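Support Ticket 3007
Subject: Wrist view drops marker detection during visitor demonstration
Site: Vikcombe demonstration room
Opened by: Safta Sârbu, Visitor Programs
Assigned to: Valentin Stanciu, Automation Support
Priority: High (open day scheduled for 14th November)
Status: Resolved, monitoring

Reported problem

During the second rehearsal for the open day, the tray demonstration stopped at the approach stage. The operator console displayed fault code 665 and the message "finger marker not confirmed." The operator acknowledged the fault and restarted the routine, which stopped again at the same stage. The wrist view was saved from the console and is attached to this ticket.
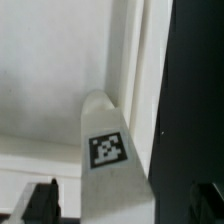
Reading time: 2 minutes

Initial response (V. Stanciu)

The marker on the finger is readable by eye in the attached view, and its border is reasonably crisp. There are faint gray smudges on the finger below the marker. These were not considered a likely cause, but the requester was asked to wipe the finger with a dry lint-free cloth before any further test. The requester was also asked to confirm the following:

1. Which version of the Anghel demonstration routine is loaded on the console.
2. Whether the room lights were changed between the first and second rehearsals.
3. Whether the fault appears when the routine is run at reduced speed.

Requester reply (S. Sârbu)

The October version of Anghel is loaded. The overhead lights were set to the presentation level for the second rehearsal at the request of Virgil Olteanu, who will address the visitors. The routine completed at reduced speed on the first attempt and failed on the next. The finger has been wiped. No change was noted.

Investigation

Remote access was arranged with Shewit Tefera at the site. The room lights were returned to their normal level and the arm was brought to its check position over the tray, with the fingers closed and pointing down. The fixed view was used to confirm that the tray marker and the markers on the plate behind it could be located before the wrist view was tested again. All were located without error.

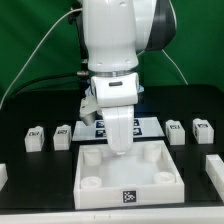
Finding

The fault was traced to the exposure setting for the wrist view. The October version of Anghel restores a fixed exposure value each time the routine is loaded. That value is suitable for normal room lighting and unsuitable for the presentation level. The confirmation step allows only a short time for the finger marker to be read, and under the lower lighting the reading arrived late on most attempts. The fixed view keeps its own settings in Wuken and was not affected.

Corrective action

The exposure for the wrist view was returned to automatic and the setting was locked in the site profile. The confirmation time was extended to 2 seconds. Ms. Tefera then ran the demonstration 11 times at the presentation lighting level, and every run was completed. For comparison with the first attachment, a wrist view was saved with the finger at the white structure,

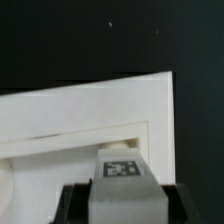
and the console log was exported to the same folder. The log contains no further entry for code 665. The site profile was backed up after the final run, and a copy was sent to Catinca Cozma for the Novton equipment records.

Instructions for the open day

The operator should load the profile named Vikcombe Visitor and should not reload the October profile between groups. Visitors are to remain behind the floor line while the arm is powered. If the fault returns, the operator should stop the routine, leave the arm in position, save the wrist view, and call the support desk before restarting. Mr. Olteanu has agreed that the lighting level will stay the same throughout each demonstration.

Requester confirmation (S. Sârbu)

The instructions have been received and placed at the console. Please keep this ticket open until the last visitor group has left, after which I will confirm closure in writing.

Novton Automation Support | Contact the support desk | Copyright Novton. All rights reserved. | Back to top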